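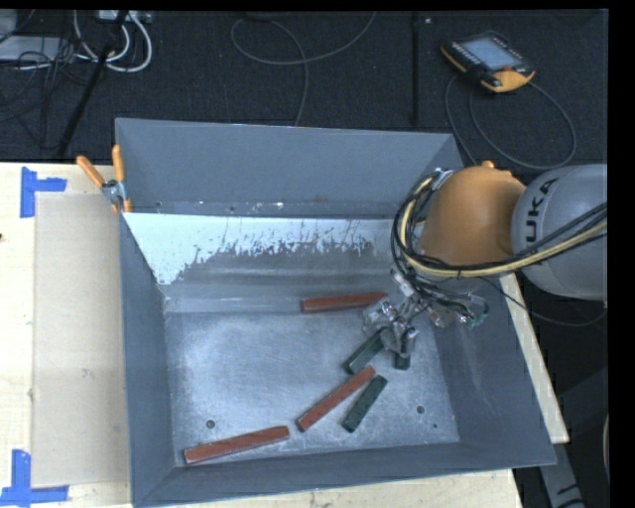
Is a bin-picking cell worth buying this year? Only if the seller puts the pick rate in the contract, and so far few of them want to.

Pretero, the parts supplier with its main warehouse in Amberg, said on 5 June 2026 that it plans to spend $537,000 on automated bin picking, with the first cell due to start work in December. The money covers four cells, the software license for the first year and operator training. Floor work, guarding and spare gripper fingers come out of a separate budget, and the company has not said how big that one is.

The trouble starts with the numbers in the plan. Pretero expects each cell to make 1,433 picks per shift. That figure comes from Rewi, the integrator bidding for the job, and it was reached with plain rectangular blocks in two sizes. Pretero's catalog is full of springs, bagged seals and bent brackets that hook onto each other. Rewi says its test parts were chosen "to give a clean baseline." Fair enough, but a baseline is a poor thing to build a payback schedule on.

Then there is the last layer. Any picking arm does well with a full bin. The hard part is the handful of pieces left on the floor of it, lying flat or tight against a sloping wall, where the fingers have little room to get in. The proposal gives one average for the whole bin and no figure for emptying it. If a worker has to walk over and clear the leftovers every time, the labor savings shrink fast – and those savings are the main argument for the purchase.

A rival offer from Fimix is cheaper by $80,000 but leaves out the vision software after the first 144 days, when a monthly fee kicks in. The fee is listed as "to be agreed." Buyers who have been through this before will know what that line can do to a budget.

Pretero says it will run a trial with its own parts before signing, though it has not said how many part types will be included or who will do the scoring. Until then the December date looks hopeful. Delivery, safety checks and operator training all have to fit in after the trial, and the plan has no slack between them.

The company expects to choose between the two bids once the trial is over. Neither bidder has agreed to a penalty for missed pick rates.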